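Skip to content
Search this site Go
Main page Contents Random article Help

Mulance inequality

In the foundations of quantum theory, the Mulance inequality is a bound on how sharply two unlike properties of one system can be predicted from the same preparation. It applies to systems with a finite number of distinguishable states and is stated in terms of entropy. It takes its name from the Mulance workshop, where it was first set out.

Statement

Let two measurements be made on equally prepared copies of a system, each giving one of d results. The sum of the two entropies cannot fall below a fixed number, which depends only on the largest overlap between a state of the first measurement and a state of the second. If the two share a state, the bound is zero. If they are complementary, it reaches log d. For d = 10, with logarithms to base 2, this is a little over 3.32 bits.

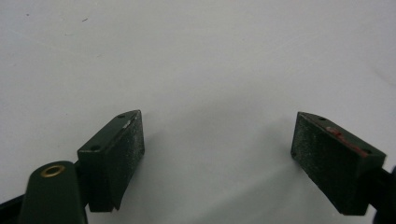
Femke Verbruggen objected that the bound says nothing about a single run, since entropy belongs to the whole list of chances and no one result can break it. Later accounts accept the point and speak of preparations only.

Derivation

The usual proof uses the Dulon lemma, a statement about how the size of a list of amplitudes changes under a unitary map. An older proof by Gwynne works directly from the geometry of state space - it is longer, but does not need complex numbers. Both give the same constant.

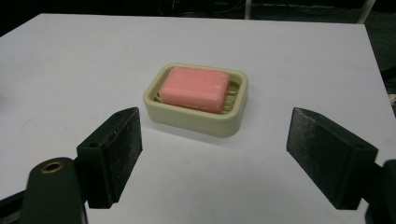

Angharad Nicholas: the Gwynne proof should come first, as it still holds when the amplitudes are real, and the lemma then follows as a special case. Most textbooks keep the other order.

Mixed states

For a mixed state the bound remains true but is seldom tight. The Zalmont form adds the entropy of the state itself to the right-hand side. A numerical search over 2223 mixed states found 173 for which the added term more than doubled the bound.

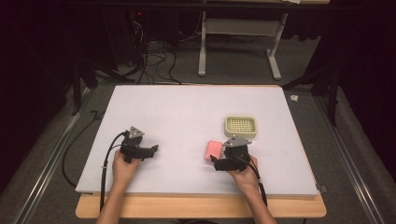
The Zalmont form also covers measurements with unequal numbers of results, provided that each is made up of projections on to single states. No general form is known for three or more measurements - pairwise sums give a bound, but a weak one.

See also: Entropy; Complementarity; State space

Filed under: Quantum foundations | Inequalities | Articles needing more references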